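May 24, 2025
Booth 2, Plostolstead room

The orange paper stays. I have lost that argument and am recording it so I can stop having it. The El-Sayed roll was supposed to be plain gray. What came out of the tube was a fruit stand in watercolor, and by the time I got back from lunch the walls were already covered. Lenness will exchange unopened rolls only. Ours is extremely opened.

Paste notes for whoever papers the next booth: mix thinner than the packet says, leave each strip folded for 16 minutes, and smooth from the middle out. Hung two strips before learning this. Both came down again overnight and had to be redone.

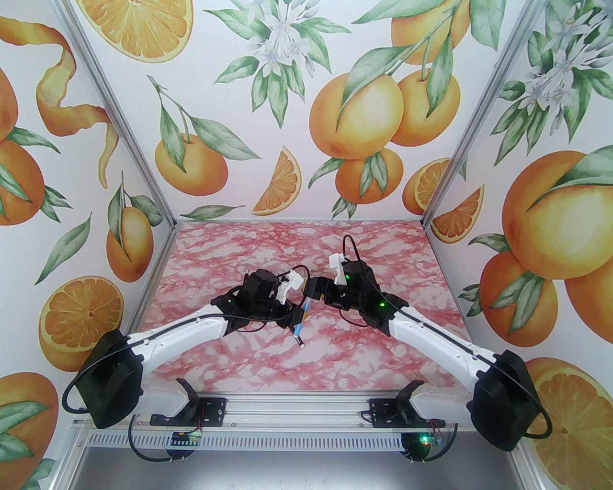

Booth 2 with the orange paper up, marbled top in place.

The pink-and-white marbled top is growing on me, which I put down to long exposure. Against the oranges it looks like a dessert counter. It wipes down well with a damp cloth. Marker is another matter: test dots on the offcut came off at once when fresh, but the ones left for 30 minutes needed alcohol and some language. Cap your markers.

Favorite bit of paper so far is the spiraling peel on the left wall. Least favorite is any place where I have to match leaves across a seam.

Zosgate wants 3,000 for a booth lined to order in a color of our choosing. Forwarded the quote without comment, then added a comment.

Still to do:
- press down the seam behind the back wall blossoms again
- tie up the cables hanging under the front rail
- label the leftover paper before it gets used on booth 3
- ask Lenness what they have in gray, and open the tube at the counter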